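Bringing own food and resold wristbands to a weekend festival: what do the rules allow?

Delbridge Community Help > Events and Live Music > Tickets and Entry

Posted by Keklow Residents' Music Circle
Sat 5 November

Our circle is a small association which arranges group visits to concerts and festivals on behalf of its members. We have reserved eight places at the Keklow Winter Weekender, the three-night indoor music festival held at the holiday park on the seafront. The reservation takes the form of one large lodge in a single lead name, with eight wristbands to be issued on arrival.

Two of the members who had places are no longer able to attend. We have two other members who would like to go in their stead. The booking terms state that "the party as listed at the time of final payment is the party to whom entry will be granted", and a later paragraph refers to "permitted amendments" without saying what these are. The final payment has been made. We should be grateful to learn whether the names may still be altered, whether a charge is made for each name or for the whole booking, and whether the lead name can itself be changed should that become necessary.

We have in addition the following lesser matters on which the printed terms are silent or unclear.

The lodge has a kitchen. May food be brought on to the site and cooked there, and may any of it be carried into the arena? One member has a medical need to eat at set times.

The last act on the main stage is listed for a late hour on all three nights. Is re-entry to the arena allowed after a certain time, or must a person who goes back to the lodge remain there?

Departure is given as ten in the morning on the final day. Our return coach does not leave until the afternoon. Is there somewhere that luggage may be left?

We have written to the box office and have received an automatic acknowledgement only. Replies from persons who have attended in former years would be welcome, with an indication of the year in question where the rules may since have altered.

Wibisono
Member of this site, Events and Live Music

The position with regard to names is more favourable than the terms suggest. Having acted as lead booker for the Weekender on several occasions, I set out below how the matter has been handled in each case.

Names other than the lead name may be amended after final payment, up to the date on which the box office closes its list. That date is given in the final joining message, and in past years it has fallen a fortnight before the opening night. The amendment is made through the booking account, under the heading for guests, and does not require the approval of the box office. Once the list is closed, the same page may be read but no longer changed. A charge was made per name in the most recent year I attended. In the year before that there was no charge at all, so I should not wish to state a sum.

The lead name is a separate matter. It is tied to the payment card and to the lodge deposit, and it can be altered only in writing. The incoming lead booker must send a copy of photographic identification, and the outgoing one must confirm the transfer from the e-mail address which was used to make the booking. If there is any doubt as to whether your lead booker will attend, this should be put in hand at once. The lead booker must be present in person at the arrivals desk. Other members of the party may come later, but none of them can be given a wristband until the lead booker has signed for the lodge.

Where a whole party travels by one coach this causes no difficulty. Where it does not, I would advise that the lead booker travel first. In May, when the sister event was held on the same site, our own party was divided between two trains, and five persons waited in the foyer for most of an hour with their bags because the one with the booking was on the later service.

Wristbands are fastened by the staff and are not replaced if removed. They should not be bought from a third party in any circumstances. A wristband which has been closed and opened again is refused at the arena door, and the steward keeps it.

Food may be brought to the lodge freely. The kitchens are equipped with a hob, a small oven and a refrigerator, though the pans are few and sharp knives fewer, and parties which mean to cook a full meal for eight would do well to bring their own. There is a shop on the site with the usual goods at somewhat higher prices than in the town. Food may not be carried into the arena, with the exception of items needed on medical grounds. For these a short letter from a doctor or pharmacist is sufficient. It is shown once, on the first evening, at the customer desk to the left of the main doors, and a sticker is then placed on the wristband. I have seen this done for a member of my own party and it was dealt with politely and without delay.

Inside the arena there are several places to eat. Pastamia serves hot dishes until shortly before the headline act and again afterwards, and the queue is shortest while the second act of the evening is playing. The remaining counters sell the customary burgers and chips.

I regret that I cannot speak with confidence on the subject of luggage, having always travelled by car.

Harbour Road Listeners
New member

We went last year and it was fine. They let us in and out all night, no one minded. Take a warm coat as the walk from the far lodges is windy, and the second stage is better than the main one for sound if you stand at the back by the rail. We did not change any names so cannot help with that. The band on the Saturday were on late by quite some time and some of our party gave up and went to bed, which they regretted.

Cooked breakfast in the lodge each day, no trouble.

Delbridge Live Events Advice Desk
Volunteer adviser, Events and Live Music

The desk has read the two replies already given and offers the following by way of addition and, on one point, correction.

On names, the account given by Wibisono agrees with the practice reported to this desk by other lead bookers. We would add that the names entered must match the identification carried. Shortened first names have led to delay at the arrivals desk, although we know of no case in which entry was finally refused on that ground. Where a member is generally known by a middle name, the full name should be entered.

On re-entry, the reply immediately before this one should be treated with care. The arena has a stated capacity, and the stewards operate a one-in, one-out arrangement when it is reached. On most evenings this is not needed and persons pass freely in both directions. During the headline set, and in particular on the second night, it is often needed. A wristband gives admission to the site and to the arena subject to capacity; it does not give a right to enter at a chosen moment. Members who wish to see the last act from the start should be inside before the previous act has ended. The smaller rooms fill sooner than the main hall, and the quiz and the late disco have both been closed to new arrivals in the past.

There is also a last-entry time, after which no person is admitted to the arena whether or not there is room. It is printed on the running order, which is released in the week of the event and is displayed at each entrance. A member who leaves after that time should expect to remain outside.

On luggage, the site provides a staffed store on the final day only, in the sports hall beside the swimming pool. It opens before the departure hour and closes in the late afternoon. A charge is made for each item, and payment is by card. Instruments and items of value are not accepted. The café next to the hall remains open and has seating, though it becomes crowded — members with some hours to wait may prefer to walk into the town, where the seafront is level and the coach stop is clearly marked.

The lodge deposit is returned to the card of the lead booker after inspection. In our experience the usual ground for a deduction is rubbish left indoors. The bins are at the end of each row.

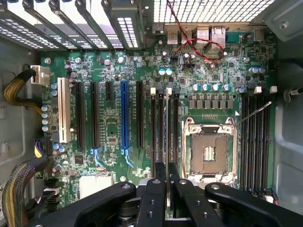

May the two places be sold to persons outside the association if no member wishes to take them?

They may be passed on at the price paid or less, through the guest page of the booking account and before the list is closed. The terms forbid resale at a profit, and a booking found to have been advertised above its face price may be cancelled as a whole, with the loss of all eight places. The lead booker remains liable for the conduct of every person named, including those who were not previously known to the association. It is for that reason usual to offer such places first to friends of existing members.

Should the box office not have replied within ten working days, the booking reference may be quoted by telephone. The line is open on weekdays only, and the early part of the afternoon has been found the best time to call. A note should be kept of the date of the call and of what was agreed.

Keklow Residents' Music Circle

We are obliged to all who replied. The two names have now been altered through the guest page as described, and the new list shows correctly in the account. The member with the medical need will obtain a letter from the pharmacist before we travel. We shall report on the luggage store on our return — the charge per item in particular, as this does not seem to be published anywhere.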